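Chapter 4
Putting Things Where They Go

Before you read
Think of a drawer in your home that no one has agreed on. What is in it? Who put it there? Keep your answer handy, and keep it kind.

Rakiya Lawal once ran the stockroom of a toy wholesaler in Skirkton, a building with 2,000 shelf positions and, by her own account, one good chair. On her first Monday she asked where the wooden blocks were kept. She was given three answers by two people. One of them pointed at the ceiling.

The blocks were in the building, as it happened. They were on shelf 117, in a carton marked "Gonura, misc." Gonura was the name of a puzzle line the firm had stopped selling before Lawal was hired. Someone had needed a carton, had found a carton, and had gone home. Every stockroom in the world has been arranged by this person at least once.

This chapter is about arrangement: how we decide which things belong together, how far apart to keep the things that don't, and why a system that makes perfect sense on Monday looks like vandalism by Thursday. You met the word "inventory" in Chapter 3, where it meant a list of what you have. A list is a fine thing. It will tell you that you own a pair of scissors. It will not help you cut anything.

We will begin small, with blocks, and work up to the stockroom later. Blocks are good teachers. They have a shape and a color, they stay where they are put, and they have never once asked to be filed under "misc."

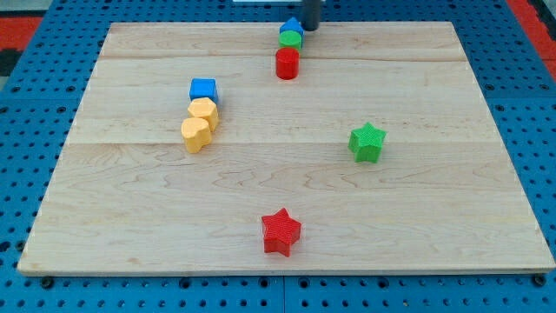
Sorting starts with a choice of property, and the choice is yours to regret. Take a handful of toy blocks and a flat surface to put them on. Do you go by color or by shape? On the maple-colored board, the green cylinder and the red cylinder in the short row make a natural pair if shape is your rule, and the blue block with the roof-like top is left out. Go by color and all three of them part company, each waiting for friends of its own. Neither answer is wrong. They are answers to different questions, and most of the arguments people have about cupboards come from two people answering different questions in the same kitchen.

We call the property you sort by the key. A key should be easy to see and easy to say out loud to a stranger. "By color" is a good key until you own something striped. "By how often I use it" is an excellent key for one person and a riddle for everyone else in the house.

Spacing is the second choice. Things set close together read as a group, whether or not you meant them to. Lawal found this out when she parked a box of Stüber hand puppets beside the returns bin for an afternoon. By five o'clock the puppets had been returned. The delivery firm, Pedex, was very prompt about it, which had not been true in the other direction.

In Section 4.1 you will sort one set of objects by 2 different keys and write down what each one hides. Section 4.2 deals with spacing and labels, and with the carton problem. Section 4.3 takes up the hardest case, the object that fits nowhere, and looks at what it costs to give it a shelf of its own.

Words to know
Key: the property you sort by.
Group: a set of things that share a key.
Stray: a thing left over when the groups are made.
Carton problem: what happens when a label outlives its contents.

Warm-up
Choose 10 small objects from your bag or desk. Sort them, but do not say how. Ask a partner to name your key. If your partner cannot, trade places before you start explaining.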